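The Cup Situation

We moved in June with 2276 pounds of belongings, a number I know because Iraís kept the mover's receipt and reads it to me whenever I want to buy something. Of all that weight, the only drinkware to surface in the first week was plastic. The real glasses are in a box marked MISC, along with the other boxes marked MISC.

So we're a plastic cup household now. I held out for a day and drank coffee from a measuring cup, which has a spout and will teach you humility down the front of your shirt. Then I gave in. Green is mine, blue is Iraís's, and pink goes to whoever visits, which so far means Melquiades Tovar, who came to help with the couch and stayed until 8 complaining about the stairs.

He says soda tastes better out of the can. I say a guest gets a cup. We've argued this since college and I don't expect to win in the new place either.

Iraís wants to order a set of proper tumblers from Hestance. I've asked her to wait until I've opened two more boxes.

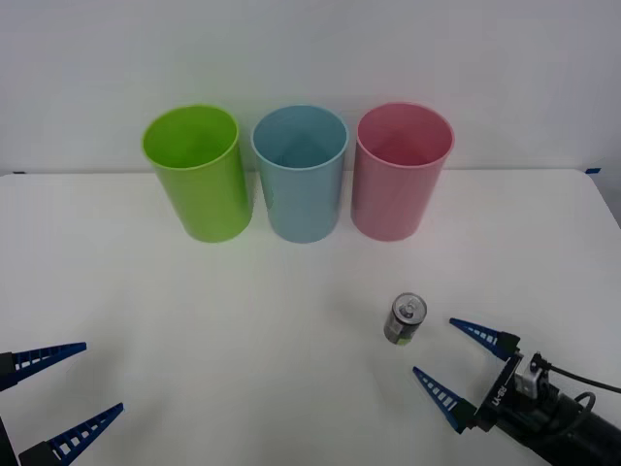
Green, blue, pink, and one can for the holdout.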